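The Pikberg Seed Exchange: How a Village Kept Its Beans

Final project report, Local History and Food
Jagadeesh Chacko and Keerthana Lobo
13 July 2020

Why we picked this

We both thought seed saving would be a small topic. Then Keerthana found the first ledger of the Pikberg Seed Exchange, started in 1912, and we spent the whole evening reading out bean names to each other (Widow's Thumb! Late Parson!). The ledger lists who brought seed, who took it home and how much they promised to return after harvest. We wanted to find out how many of those beans are still grown and what kept them going.

What we did

We typed up every ledger entry up to the last page and ended with 357 named varieties. Spelling was the hard part. Trulten Brown, Trultin Brown and "the brown from Trulten" are almost certainly one bean, named after the next village over, and it took us most of May to settle on rules for joining names like these. Our rule was that two names had to share a color, a place and at least one grower before we merged them. Jagadeesh wanted a looser rule and we argued over it quite a bit, so the merged names are marked in the appendix for anyone who wants to undo them.

After that we wrote to the families whose surnames come up most often. The Aguiar family sent us a shoebox of letters, which was far more than we had hoped for. One from a daughter who had moved to the city asks for "a good handful of the speckled ones, the shop beans taste of string."

We also looked at how growers store their seed today. Paper envelopes are still the favorite, often inside a larger box with a lid, and almost everyone writes the harvest year on the outside. 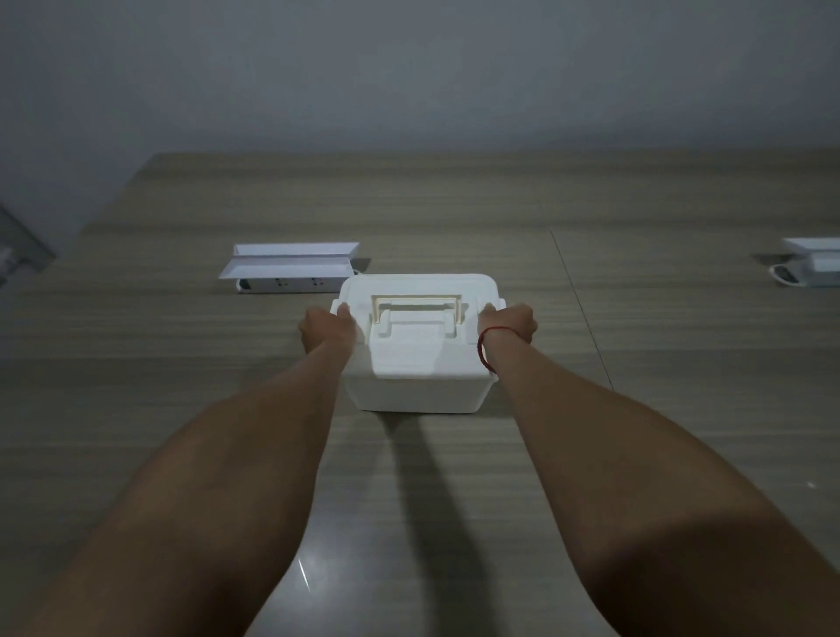

Keerthana Lobo disagreed with our first draft at this point, saying that storage mattered much less than swapping, and that a bean kept by only one family was one bad summer away from being lost. She was right, and the ledger backs her up. The varieties with many names beside them are the ones people still grow. The ones with a single grower mostly vanish within a few pages.

What we found

The return rule did a lot of the work. Anyone who took 100 beans had to bring back the same number plus a handful, so the stock grew in good years and could survive a poor one. We love how simple this is – no money, just a line in a book.

Flareck, a climbing bean with purple pods, was the star. It turns up on nearly every page and is still grown along the south side of the village. We planted it ourselves and it climbed past the top of our poles.

What we would do next

There are letters we have not read yet, and we would like to match the weather notes in them to the gaps in the ledger. We also want to grow Trulten Brown beside its supposed twins and see if our merging rule holds up.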